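New thread, because the results finally came in and I have been bouncing off the walls of the Clirkton lab all morning! Short version: we taught a small arm to say when it doesn't know what to do next, and it got a lot better at moving things around a toy kitchen. 1/13

Background first. We train by imitation. A person drives the arm through a task, we record it, and the model learns to copy. Great when the kitchen looks like the recordings. Less great when somebody has nudged the corn three inches to the left. 2/13

The usual fix is more recordings. We had 2,252 of them going in, which took most of last winter (I still dream about that countertop). And the arm kept failing in the same handful of spots. 3/13

So the question for this project, which we call Gredodberg, was: can the arm pick out its own weak spots and ask for help only there? 4/13

The method is pretty simple. We train five copies of the same model with different random starts. At every step, all five propose a motion. If they agree, the arm goes. If they spread out past a threshold, it stops and a person takes over for a few seconds. 5/13

Those few seconds get saved and go back into training with extra weight. Then we do it again the next day. That's the whole loop. 6/13
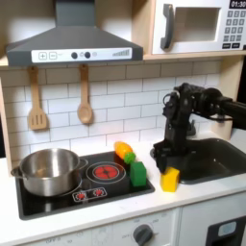

Disagreement turned out to be very local, and I love this part. Out over open counter the five copies hardly ever argue. They argue close to objects, and most of all when objects are bunched up. Take the yellow block by the edge of the sink, with the green one standing on end next to it and the corn just behind. A gripper coming down there has very little room on one side and a basin on the other, and each copy has its own opinion about which way to lean. 7/13

Same thing with the pot, by the way. Reaching into the middle is fine. Going for a side handle, the copies split: some want the left, some want the right, and the average of those two is a terrible idea. Stopping to ask beats averaging every time. 8/13

Numbers! We collected 200 corrections this way, and compared them with 200 full extra recordings picked at random. Same starting model, same training schedule, same test layouts. 9/13

The corrections won, clearly, on cluttered layouts. On tidy layouts it was a tie, which makes sense to me, as the base model was already good at those. And the corrections took roughly 30 minutes of a person's time in total. The full recordings took days. 10/13

Things that did NOT work: using one model's own confidence score (it was confidently wrong all over the place), and asking for help after a failed grasp (too late, the block is in the sink by then). 11/13

Caveats, because there are plenty. One kitchen, one arm, one set of toys. The threshold was tuned by hand. And our friends at MacAulay tried an early version with softer fingers and got a smaller gain, so the hardware matters more than I'd like. 12/13

Write-up is dated 24/09/2021 and is on the Grellton project page, with the training code. The recordings go up in December once we've sorted out the file naming, which is currently a crime. If you try this with a different toy set, please tell me where your copies disagree! I want to see the maps. 13/13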